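Workshop notebook: Plamell line, control cabinet 2
Entry for August, begun 14.10
Entered by: Na-rae Won
Checked by: Da-eun Ryu

Purpose

Routine inspection of the cabinet under job 1734, before the Lirum labelling unit is added to the same supply. No wiring is to be altered under this job.

Condition with door open

The door was opened at 14.20 and the cabinet left energised for the readings. All persons working at the panel are reminded that the hazard sign on the door applies at all times, including during inspection.

The three lamps along the top of the door, amber, green and red, were lit together. The meter gave three readings close to one another, in the region of 224, and these have been copied to the job sheet. The label plates under the lamps are in Chinese and very small; Da-eun Ryu has asked for a translated list to be kept with the drawings. 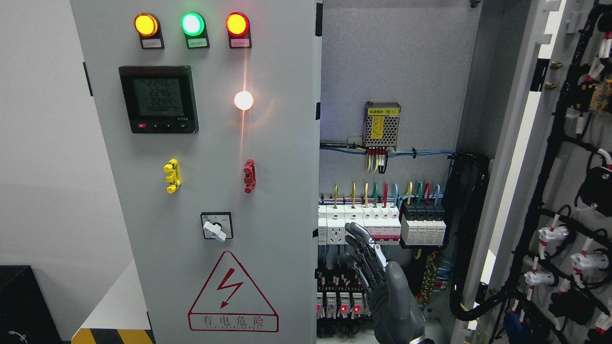
Wiring and layout

The blue cables across the back panel follow the drawing. The yellow, blue, red and black wires from the power supply were compared with sheet 68 and agree with it. Sheet 70, which covers the surge protectors, is still the old issue and should be withdrawn once Cedberg sends the new one.

Terminal labels on the lower rail were read against the list. Two entries in the list are out of order. The error is in the list, and the labels are to stay as they are.

Outstanding

Obtain the new issue of sheet 70.
Correct the terminal list and have it countersigned.
Ask Jin stores for a spare lamp in each colour.
Confirm the load figure for the Lirum unit before a breaker is allotted to it.

Door closed at 15.05. Job sheet passed to Da-eun Ryu for signature.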